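The Case for the Practice Splice

The Retton Trades Institute has long held that wiring should be taught at the bench before it is taught on paper. A learner who has stripped 48 ends by hand understands insulation in a way no chart can supply.

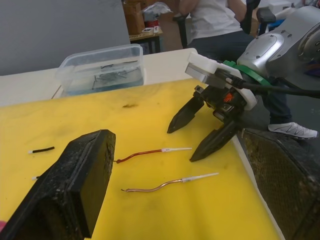 Sleeving deserves the same patience. It is too often left to the last minutes of a session -- and hurried work comes apart later, inside a wall. We ask that 18 hours of the first term be set aside for joining and covering wire, with offcuts saved for the purpose. The cost is small.

Share (19)

2 comments

mirent_shop: Agreed on offcuts. We throw away far too much.

Votska: Eighteen hours is generous. Who gives up the time?

Recent
Choosing a First Wire Stripper
Ikeda Hall Bench Hours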